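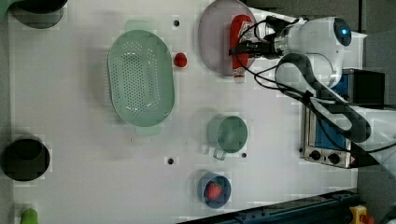
Clondport garrison to get new commander as troop handover begins

The officer who has led the Clondport garrison through its hardest year will give up command on Thursday, and the soldiers under her will start leaving the port in stages after that, the defense ministry said.

Col. Ghazala Sandhu took over the garrison when the road to Tambunan was closed and supply convoys were being attacked almost every night. The road has been open to civilian trucks since spring. The ministry did not name her replacement but said he would come from the northern brigade and would serve until the handover is complete.

There are 2,183 troops in the port and at the outposts along the Tambunan road. Under the plan, 899 of them will go home in the first stage. The rest will stay until local police units have taken over the checkpoints, a job the ministry expects to finish in October.

Sandhu told reporters at the harbor office that she supported the schedule but wanted the outposts closed last.

"The town is in good shape. The road is where I would be careful," she said. "If the police have the people and the fuel to patrol it at night, then we can go."

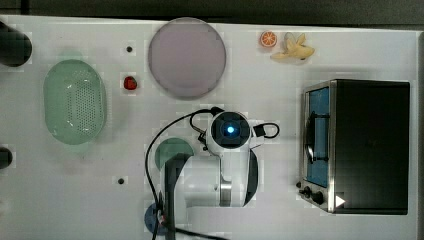

Police now run 21 of the 30 checkpoints between the port and Tambunan. The nine still held by the army include the bridge at Vina, where two soldiers were killed last winter and where traffic is still stopped after 8 p.m.

Opposition lawmakers have asked for a hearing before the first soldiers leave. They say the police were promised armored vehicles that have not arrived, and they want to see the ministry's own report on the Vina attack, parts of which remain classified. A ministry spokesman said the vehicles had been ordered and that the report would be shared with lawmakers in a closed session.

In Clondport, shop owners near the harbor were divided. Several said business had picked up with the soldiers in town and would drop when they left. Others said they were tired of the barriers on the main street.

The barriers will come down in the second stage of the plan. The army will keep a small medical team at the Tritard camp, outside the port, until the end of the year.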